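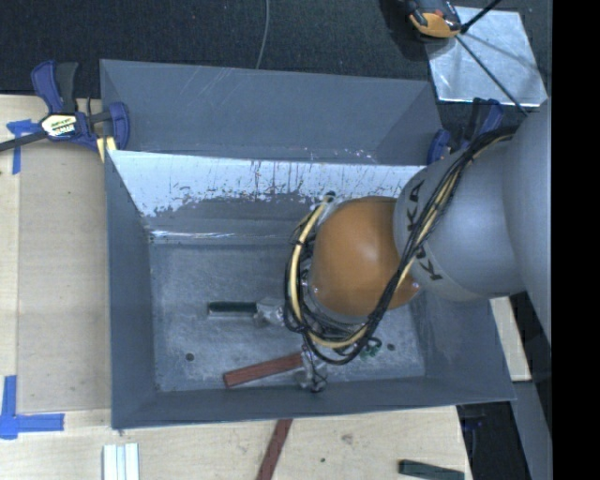 LEGAL NOTICES AND WEB TERMS

Minutes of the web terms working group, Mon 10 October
Represented: Rellham (chair), Sukent, Villanueva
Apologies: Briltden

1. Minutes of the July meeting
Approved with one correction. In item 4, "data processor" should read "data controller".

2. Cookie banner
Rellham reported that the reject button now sits on the first layer of the banner. Consent records are kept in the log table with a version number for the text shown. Sukent asked whether records made under the old text remain valid. Agreed that visitors with an old record will be asked again on their next visit.

3. External links
The link check covered 3020 outbound links. Of these, 1124 point to sites outside the group. Links that redirect to a different domain are to be removed until the page owner has reviewed the target. Villanueva will send the list to page owners. 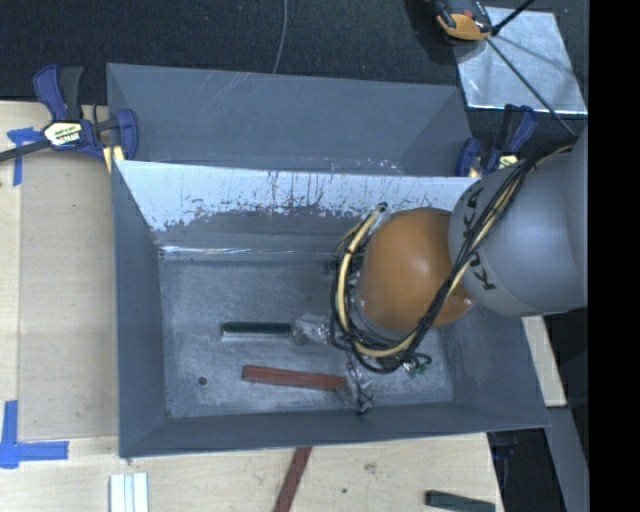
KUKA arm and gray bin

4. Copyright wording
The draft clause on reuse of downloads was read. "Private use" was considered too narrow for the manuals section. Sukent to redraft with separate wording for manuals and for photographs. The clause on third-party content stands as drafted.

5. Contact form
Message field limit stays at 1000 characters. The retention period for closed inquiries was left open pending comments from Briltden.

6. Actions
Rellham: re-consent prompt, test server first.
Sukent: copyright clause, second draft.
Villanueva: link list to page owners within 10 working days.
Briltden: written comments on item 5.

Next meeting to be set by email.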